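July, notebook 3, textiles bench

Started 7:40, left off yesterday at swatch set C. Still on the sock blank problem, i.e. heel panel pills before the toe does and we don't know why, same yarn both ends.

Yarn is the Kodano linen/nylon, new cone. Old cone ran out halfway through set B so B is really two sets, B-old and B-new. Wrote this on the tags in pencil, pencil is rubbing off, redo in marker.

Abrasion rig: 3,000 cycles per swatch, same weight as last time, fresh felt under every one. Rig stopped by itself at 1,467 on swatch C4. No error, just stopped. Restarted from there and let it finish but I don't trust C4 now, cooled down in between, lint had time to settle. Knit another C4 if there is time. There won't be.

Results so far, eyeball grades, 5 = untouched:

C1 plain jersey - 3
C2 plain jersey, washed first - 4 (!!)
C3 half terry - 3, loops flat but not broken
C4 half terry, washed - 4, see above, dubious
C5 rib - 2, awful, fuzz all down the ridges

Washed ones do better. Didn't expect that, always assumed washing opens the yarn up and makes it worse. Amarachi thinks there's spinning wax or some size left on the linen and the loose fiber ends stick to it and roll up. Possible. She wants a hot wash against a cold wash before anybody says "wax" to Uzor, fair enough.

So set D: same jersey, same cone, three treatments. Unwashed / cold / hot. 13 needles per inch as before. Do NOT change the stitch length this time, I changed it between A and B and it cost us a week of arguing.

Tension. Measured feeder tension going into the heel and it's higher than the leg. Not by much but it's there on every blank. Tighter stitch should pill less, not more, so this doesn't explain anything on its own. Unless the nylon is getting pulled in behind and the linen is sitting proud on the face. Look at a cross section. Ask if the good microscope is free, the small one is hopeless for anything dark.

9:50. Pulled one heel apart by hand. Linen comes out first, nylon hangs on. Plating is off I think, linen on the face where we wanted it inside. Toe from the same sock: nylon on the face like it should be. So that's probbaly the whole thing or most of it. Carrier angle on the heel reverse. Annoyed I didn't look at this in week one.

Checked two more blanks, same. Checked one of the old Gristell blanks from the drawer, plating fine both ends, but that was the wool blend and the other machine so it proves little.

To try:
- slow down the reversal
- swap carrier positions, linen to the back
- if neither then new carrier, Tultora has them, 15 days they say
- leave the tension alone until plating is sorted

11:20. Slowed reversal, knit two heels. Better on the left edge, right edge still flips over maybe six courses in. Swapped carriers, knit two more. Right edge good, left edge now bad. Great. So it's direction dependent and the slow reversal only hides it. Both together: not done yet, machine needed for the sampling job till 2.

Fed the rest of the morning into shade check. Cone two is a hair greener than cone one under the cabinet lamp, same under daylight. Not our problem unless they get mixed in a pair. Wrote to Kodano anyway.
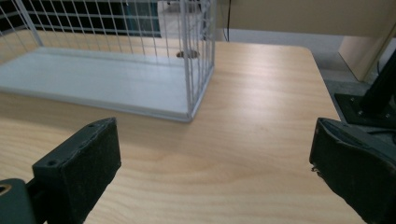
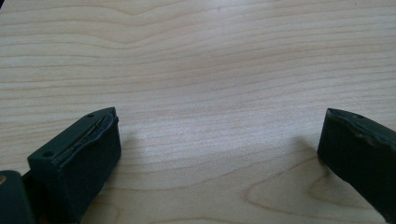
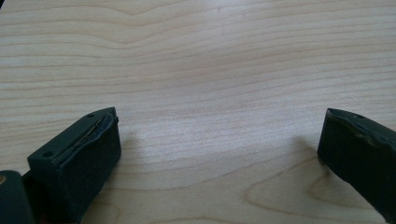
2:10. Machine back. Both changes together, slow reversal plus swapped carriers. Four heels. Three good on both edges, one with a short flip on the left, maybe five courses. Much better than this morning. Took the three good ones for the rig, set E, unwashed so they compare with C1.

E1 - 4
E2 - 4
E3 still running, will grade tommorow

So plating gets us a full grade without any wash. If the hot wash gives another one on top we are over where Uzor asked to be. Don't write that in the email yet.

Cost of the slow reversal is knitting time, and over a full run it will matter. Timed it badly, do it again with a proper watch and one whole sock, not just the heel.

Left for Amarachi: set D swatches are cut and in the tray, hot wash one has the red thread in the corner. Please don't steam them flat. The C4 tag says C4 but underline it twice so we remember the stop.

Ordered felt, down to the last sheet.

Knit lab, ground floor | knitlab notebooks, internal copy | Back to top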